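Keep the Counter for What Is Used Every Day
An opinion from the household practice desk, Minach Residents' Association
June 2019

The Association receives more letters about kitchens than about any other room, and most of them concern storage. Residents ask for deeper cabinets, additional shelves, a pantry where a closet now stands. Of the 44 letters that reached this desk before the present issue, a good number asked whether the counter ought to be kept entirely clear. Several writers had read that a bare counter is the mark of a well-run home. This desk does not share that opinion and would like to set out its reasons.

A kitchen counter is a work surface. Its condition should be judged by the work done on it, in the same way that one judges a desk or a bench. A toaster used each morning and put away each morning is lifted 30 times in a month of June, usually by a person who is not yet fully awake, and usually from a low cabinet. The crumbs go with it. Yi-chun Kan of the Leung Street building wrote to us that her family had followed the clear-counter rule for one winter and had given up toast. We regard this as a poor result for the sake of an empty surface.

The same may be said of the water pitcher. A filter pitcher kept in a cabinet is a pitcher that will not be filled. Some households prefer to keep it in the refrigerator, where it competes with milk and leftovers, and where the person who pours the last glass is seldom the person who refills it. On the counter its level can be read by everyone who passes, and it stands a short step from the faucet.

Paper towels, likewise, belong in the open on an upright holder. Spills do not wait for a cabinet door. The objection that a roll is unsightly has been put to us by Fung-ping Kao, whose views on appearance we respect, and who keeps hers under the sink. We note only that her sink cabinet also holds the cleaning liquids, and that one must move these to reach the roll.
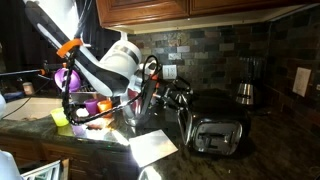
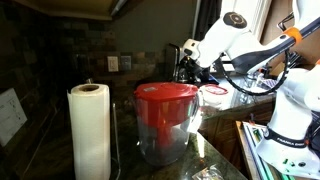
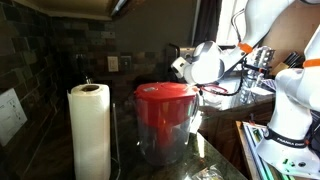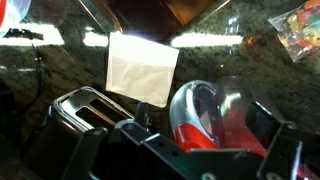
Granite counter, stone-tile backsplash.

None of this is an argument for leaving everything out. The Association's position is that each object on the counter should have a regular place and a regular use, and that an object lacking either should be put away by the end of the day. Cups are the usual offenders. They are taken down one at a time and gather beside the sink, and by evening no member of the household can say which are clean. A drying rack settles the question, provided that it is emptied. A rack that is never emptied has become a shelf, and a damp one.

Paper is the second difficulty. School notices, warranty cards and instructions arrive in the kitchen because the kitchen is where people stand when they open them. Cheng-en Tu has proposed that all paper be kept out of the room. We think this too strict. A sheet that is consulted while cooking or cleaning may reasonably be put up at the back of the counter, above the level of splashes. Everything else should go to a drawer in another room, and the sheet itself should come down when it is no longer read.

We are also asked about color. Retby Court residents in particular have inquired whether brightly colored plastic should be avoided against dark stone. This desk has no objection to it. Red and orange are easily found on a dark surface, and a cup that is easily found is more likely to be washed. Matching sets are pleasant to own, but they are a matter of taste and should not be presented to new residents as a standard. The reverse applies to dark appliances on dark stone, which do show less dust but also conceal crumbs, and should be moved and wiped beneath at least once a week.

The Association therefore asks that the sentence "counters are to be kept clear" be removed from page 16 of the residents' handbook. In its place we suggest wording drafted by Ngan-ling Chiang: "Counters are to be kept clean, and items in daily use may remain upon them." Comments on the wording may be left at the front office in writing.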